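How to Plan a Drone Survey of a Lake Shoreline

Shoreline surveys by unmanned aircraft are now a routine part of erosion monitoring, reed bed mapping and dock inspection. The procedure set out on this page is the one used by the Tinwood Survey Office for its annual work on Lake Batirach. It applies to multirotor aircraft carrying a downward-facing camera and may be adapted to other lakes of similar size.

Before you begin

The operator must hold a current remote pilot certificate and must have written permission from each landowner whose property will be used for takeoff or landing. Airspace should be checked twice: once when the survey is scheduled and again on the morning of the flight. Temporary restrictions are common in July, when seaplanes use the northern basin.

You will need the following:

Aircraft with a charged battery set and one spare set
Ground control targets and a GNSS receiver
Tablet with the flight planning software installed
Handheld anemometer
High-visibility vests for the pilot and the observer
Printed map of the survey area

Step 1. Divide the shoreline into sections

Open the base map and trace the shoreline at the current water level. Divide the line into sections that can be flown on a single battery with a comfortable reserve. For the western shore of Batirach, the office uses sections of 1410 meters. Shorter sections are advisable where the bank is steep or where tall trees overhang the water.

Give each section a code and write it on the printed map. The same code should be used in the flight log and in the image folders.

Step 2. Place the ground control targets

Targets should be laid on firm, level ground where they are visible from directly overhead. Avoid docks and floating platforms, as these move with the water. The Batirach survey uses 31 targets in total, with additional coverage at the Mäkelä inlet, where the shoreline doubles back on itself.

Record the position of every target with the GNSS receiver before the first flight. Targets that have been disturbed by people or animals must be measured again.
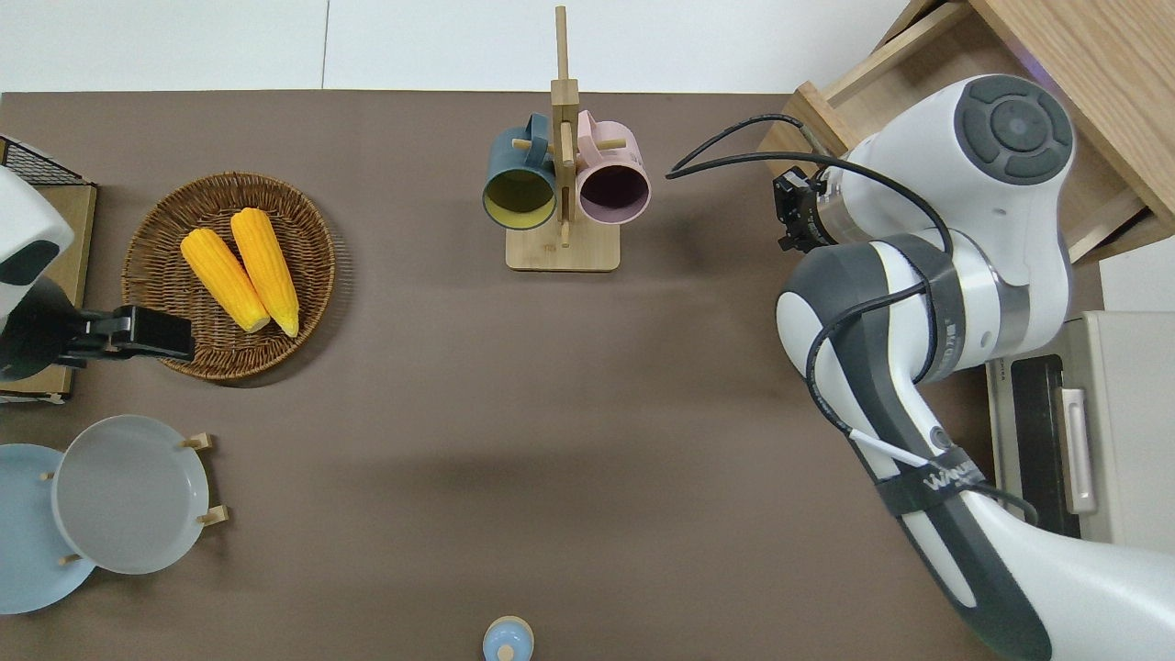

Once all positions have been recorded, copy them to the tablet and compare them with the printed map. A target that appears in the water or on the wrong side of a road usually indicates that the wrong coordinate system was selected in the receiver.

Step 3. Set the flight parameters

Create a flight plan for each section. Set the altitude to 80 meters above the takeoff point and the forward image overlap to 80 percent. Open water offers very few features for the processing software to match, so every flight line should include a strip of land along one side of the image.

Set the camera to a fixed exposure. Automatic exposure responds to glare on the lake and produces uneven brightness from one image to the next. Flights should be scheduled for early morning, before 9:30 a.m. where possible, while the sun is low and the wind is light.

Step 4. Fly the survey

The pilot and the observer should agree on their signals before takeoff. The observer watches for boats, birds and other aircraft and does not look at the tablet – this remains the responsibility of the pilot.

Check the wind speed before every flight. If gusts exceed the limit stated in the aircraft manual, suspend the work. Never fly directly over swimmers or occupied boats. Pause the mission and hold position over land until the area is clear.

After each landing, note the section code, the start and end times and the remaining battery charge in the flight log.

Step 5. Check the images on site

Transfer the images to the tablet and examine a selection from each section at full size. Look for motion blur, water droplets on the lens and gaps in coverage. A complete survey of the western shore yields 429 images. A lower total should be investigated before the team leaves the site.

Make a second copy on a separate drive – the two copies should travel in different vehicles.

Step 6. Submit the data

Upload the images, the target positions and a scan of the flight log to the Janar archive. Use the section codes as folder names. Questions about file formats or missing sections should be addressed to Seija Huttunen at the Tinwood Survey Office.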